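Nurmi opens its Berkby yard to home builders planning a garden path or patio

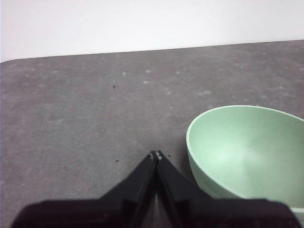 Page last updated: January, 9:40 am

Hi, I'm Shobha Palaniappan, and I run the yard at Nurmi. I've been asked to write our press release this time, so you're getting it from me in my own words (sorry in advance to anyone who likes them short and stiff!).

The news first. Starting this spring, our Berkby yard is open to home owners as well as to the trade. If you're putting in a garden path, a small patio or a few steps down to the shed, you can come in, walk on the pavers, talk to one of us and go home with as many or as few as you need. There's no minimum order. We used to ask for a full pallet, and I spent years turning away perfectly nice people who wanted enough stone for a path to the compost heap. I hated it, and I'm so glad that's over.

We've laid 9 sample paths out behind the office, and every one of them is built the way we'd build it at your place, with a proper gravel base, a sand bed and edging that stays put. You can see the joints and how each path handles a slope. One of them runs downhill on purpose and ends at a little drain, and I'd really like you to come and see it on a rainy morning. Bring boots!

We've also put together a new line of pavers called Jinuvis. They come in three sizes that fit together without cutting, so you can lay a mixed pattern with a rubber mallet, a level and a free weekend. I laid the first patch in my own backyard last fall, mostly on my knees and mostly in the wrong pants, and my only real mistake was starting from the house when I should have started from the gate. We've put that in the printed guide, along with a page on how deep to dig if your soil is heavy clay (deeper than you want to, I'm afraid).

The part people ask me about most is water. A lot of patios around Berkby were laid dead flat, and then everyone wonders why the back door sticks and there's moss along the wall. A patio needs to fall away from the house, just a little, and you need to settle that before you order a single stone. So we've teamed up with Drodiro, a small drainage outfit a few streets over from us, and their people will be at the yard on open mornings to look over your sketches. It's free, and a sketch on the back of an envelope is fine. Please write the measurements on it, though.

Elli Hämäläinen designed the layout of the sample paths and wrote most of the guide. I asked her for a quote, and she gave me this:

"Most people plan a path by looking at it from the kitchen window. I'd rather they went out and walked it with a wheelbarrow first. If you can't make the turn by the water spigot, the path is too narrow, and it's much cheaper to find that out with a garden hose laid on the grass."

She's right, and I've now made my own path wider.

We've printed 300 copies of the guide for the opening, and you can pick one up at the front desk. For bigger jobs, we'll deliver anything over 200 square feet right to your driveway. Smaller loads you can take yourself, and we'll help you get them into the car, but do check what your car can carry before you come. Pavers are heavier than they look, and I've seen a few bumpers very close to the road.

If you write about gardens or homes and want to come see the paths before we open, ask for me at the yard office in Berkby. I'm usually there from 7:30 in the morning, and the coffee is on by eight.

Shobha Palaniappan
Yard manager, Nurmi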